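Folding arms at the laundry, who's had them put in?

torunn_aasen
We got a two-arm folder at the Rorcombe plant in April. Five of us used to do small garments by hand. Now three fold and two of us mind the arms, same pay. Towels still go through the old Zakent line. Stripes and knits are what it's slowest on.

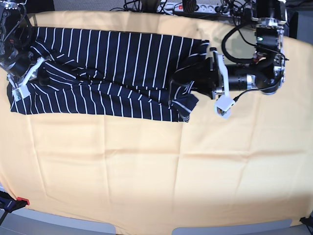

Did anyone lose hours over it?
Two casuals went from 38 hours a fortnight to none, and the permanent staff kept theirs.

vilgot_b
Same at Lanstead, except they called it a trial. My wrists are better for it, I'll say that. I used to finish a shift and not be able to open a jar.

marcelle texier
Your wrists are better and somebody else's rent isn't paid. I don't think you can put those side by side.

vilgot_b
Didn't say you could. I said my wrists are better.

torunn_aasen
The minding is harder than the folding was. You stand there watching the fingers come up to a hem and you can't talk to anyone in case you miss a bad grab. I watch the wrist camera on a monitor most of the morning.

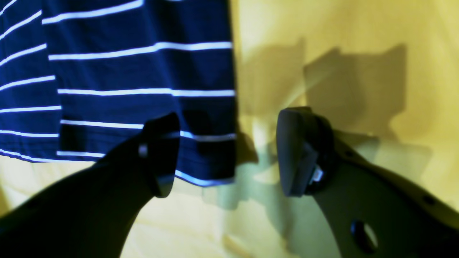

Asif Dhanial reckons minding ought to be its own classification with its own rate, and he's put that to the site manager at Tangen in writing. No answer yet.

ulla.a
Disagree with Asif. Make it a separate job and they'll hire for it from outside. Rotate everyone through, an hour on, an hour off.

marcelle texier
Rotating only works if they train all of us. We had one session and it was over by 10 am.

torunn_aasen
We got a laminated sheet.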